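Oiling a striped chopping board that has turned into a play board

Climville Makers Forum > Wood and Workshop > Care and repair

IevaLaur
10 August 2022
Hello all, hoping for some gentle advice. We have a rectangular wooden board, pale strips with a broad tan stripe across it, and it hasn't seen an onion since May. The children took it over for their shape blocks (the coloured wooden ones, stars and hexagons and so on) and now it lives on the blue pegboard table in the back room and I've had to buy another for the kitchen.
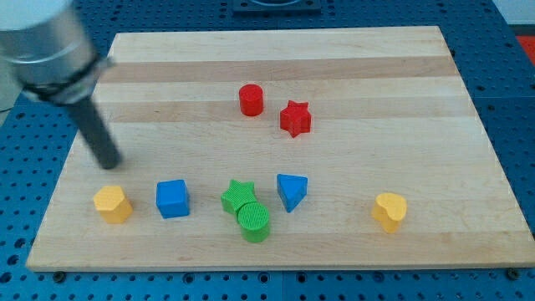 I'd like to give it a proper going over before it gets any drier. My neighbour swears by sanding to 1000 grit and then oiling, but that sounds awfully fine to me, and I'm a bit nervous of oil coming off on painted blocks. Has anyone done this with a board that's only used for play?

T_Ofori
Lovely board, Ieva! I'd go nowhere near 1000. Start at 80 if there are knife marks, work up to something like 240 and stop there, or the oil just sits on top and sulks. Two thin coats of plain mineral oil, a night between them, and wipe it till your arm aches.

dindo_d
Have to disagree with Tetteh about the 80, sorry. On a board made of strips you can dig little hollows in the softer ones and then your cylinders wobble, which my daughter found very upsetting — tears, the lot. I'd start at 120 and be patient. Also I'd skip oil altogether and use a hard wax. I had a tin of Bruvura and it never marked a single block.

T_Ofori
120 is fine if it's smooth already, I'll give you that. Wax I won't budge on, it goes cloudy the first time somebody puts a damp cup down.

NnekaE
Children and damp cups, yes, quite. Ours had oil and the red blocks did go a bit tacky, but I think I was impatient and put them back on the same evening. A week on the windowsill next time. Don't forget the edges, Ieva, they drink it up.

IevaLaur
Thank you, all of you! 120 then, and oil, and I'll hide the blocks for a week (wish me luck). Dindo, is that wax still sold in small tins?

dindo_d
Mine was from Chávez on the high street, bottom shelf by the brushes. Small one does 2 boards easily.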